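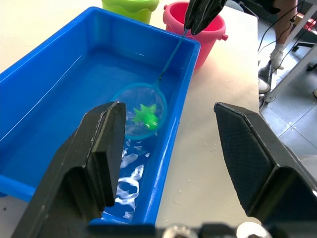

April, a little after 6 in the morning

Slept badly. Got up and read the Wundwood packet again at the kitchen counter, all 32 pages of it, and I like it less than I did last night.

Isla Sheehan called on my lunch break to ask if I'd "had a chance to sit with it." I said I had. She wanted to know where I was on a scale of one to ten and I told her I don't do scales. She laughed as if I'd made a joke. She is very good on the phone, I'll give her that, and she remembered my knee.

The pitch is simple enough. You put in a minimum of $400 a month, Wundwood lends it out to small builders, and you get "a targeted return" paid every quarter. Targeted is the word they use all the way through. I went looking for the word guaranteed and found it once, on page 19, in a sentence saying nothing is. Fair enough, at least it's in there. But at the library meeting last month Isla said "protected" four or five times and half the room wrote it down. I wrote it down too. Now I can't find it in the packet anywhere.

I asked her who does the protecting. She said the money sits with a custodian called Lindqvist. Fine. I asked whether Lindqvist would make me whole if a builder walks off and leaves a hole in the ground. Well, no, that isn't what a custodian does. They hold it until it goes out the door. So it's protected while it's doing nothing, and my checking account already does that for me.

Then the fees. There's a yearly one, and a "platform" one, and if you want out before three years there's an exit charge. I worked it through with the calculator on what I'd have in after twelve months and got $294 gone if I left early. Did it again because I thought I'd hit a wrong key. Same number. The example on the glossy sheet has no exit charge in it because the smiling couple on the glossy sheet never leave.

Dale at work is in for more than he'll say. He's had two payments and he thinks that settles it. I told him two payments means they paid twice. He said I was the same about the Brindow fund, and that's true, I was, and Brindow did all right. I've thought about that most of the afternoon and it still annoys me. I missed out on Brindow. I also missed out on Clurkberg, which Dale never brings up, and which cost his sister $913 and a year of writing letters.

What bothers me most is the registration business. The packet says Wundwood has "filed with the state." I called the state securities office, was on hold through an entire sandwich, and a tired man explained that a filing is a notice. They get it, they stamp it. It doesn't mean anybody there has looked the thing over and thinks it's sound. He was careful not to say anything about Wundwood one way or the other. I asked him if people generally understand the difference and he said "some do."

Told Isla that when she rang back. She said everybody in the industry files that way. Probably so.

She's holding a spot for me through the end of the month. I'd like to know what kind of investment runs out of spots. They want more money or they don't.

Evening. Paid the water bill and moved $312 into savings, where it will earn next to nothing and I can see it. Need to ask the state man, if I can get him again, how to look up complaints, he gave me a web address but I wrote it on the sandwich wrapper. Also dentist – move to the afternoon if they have one.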